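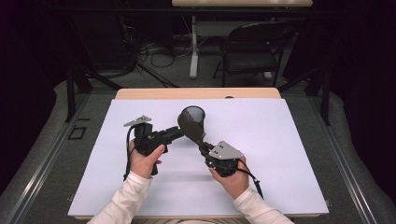
*Written and grudgingly updated by the Nolberg table desk. Last tidied in December.*

## Griltska table board: your questions

**What is it?**

A large flat board that lies on top of a table. It's matte, very pale, and does nothing else. We've had people write in to ask where it plugs in.

**Is it white? It looks a bit purple on my screen.**

It's sold as white. In some light it leans towards lavender, and beside a warm wooden table it leans further. Your screen is fine. If you want a cream board, we don't make one, although we're asked often enough that we probably should.

**Will it cover my whole table?**

Measure your table. On the light wooden Iturra it covers most of the top and leaves a narrow strip of wood showing along the far side. Some customers love the strip and some have sent us long emails about it. We don't trim boards to order. We tried that for a few months and the sawing got on everyone's nerves.

**Which way round does it go?**

Either. Both faces are the same, and so are both long edges. You can turn it over once you've ruined the first side and feel quite pleased with yourself.

**How thick is it?**

6 mm. You'll notice the step at the edge for a day or so, mainly with your forearms.

**Mine slides about.**

Wipe the table first. Crumbs are the usual culprit and they work like ball bearings. If it still moves with a clean table underneath, put a grip dot under each corner (there's a set in the box, taped to the inside of the lid, where people throw it away). Please don't glue the board down. We can't help you after glue.

**There's a dark spot on my table at the edge of the board. Did the board do it?**

Almost certainly not. Knots, old ink and the ghost of a coffee cup all show up more once there's a big pale rectangle next to them. You may be able to shift the board a little to hide it, at which point something on the other side will come into view.

**What can I use it for?**

Anything you'd do on a table with both hands and would like to see properly. Model making, sorting screws, wrapping, cutting out patterns with scissors. Small dark parts show up well on it, and so does a cable you'd otherwise drag through your tea. Jigsaws are good too, apart from snow scenes.

**Can I cut on it with a knife?**

You can, once, and then you'll have a line. Use a cutting mat.

**Can I put a hot pan on it?**

No. The maker says the surface starts to mark at 190 degrees, and a pan straight from the oven isn't going to wait politely below that. Hot mugs are all right.

**How do I clean it?**

Damp cloth, washing-up liquid, dry it off. For pen marks and glue smears we use Gandex paste, a very small amount, rubbed in circles until bored. Don't use scouring pads. They leave shiny patches, and the shine doesn't come off.

**What about pencil?**

Rubs out with an ordinary rubber. Plenty of people draw their layout straight on to the board, which we encourage. Permanent marker lives up to its name.

**Can one person lift it?**

Yes, but it's awkward. Take it by the long edges, keep it upright through doorways, and mind the lampshade. With 2 people it's easy, if they agree in advance who is walking backwards.

**Where do I keep it when I need the table back?**

Behind a sofa, behind a wardrobe or under a bed, standing straight or lying fully flat. Left leaning at an angle for a whole winter it will take on a slight bow. If that's already happened, lay it bowed side up with some books on top and leave it for a week. Cookery books are ideal, being heavy and rarely opened.

**Does it reflect the light?**

Not much. The matte finish keeps the glare down, though a strong lamp straight overhead will still make it seem brighter than you'd like. Move the lamp to one side.

**Is it safe on a glass table?**

It's fine for the board. Your glass table is between you and whoever sold it to you.

**How much is delivery?**

Free on orders over £200. Yes, we know what the board costs on its own. A second set of grip dots usually takes you over, and no, that wasn't planned, but we've left it as it is.

**Can I return it?**

If it's clean and in its box. We do look at both sides.

**Will you be making a smaller one?**

We're asked this weekly. There's a sample in the workshop and people keep eating lunch off it, so testing is under way.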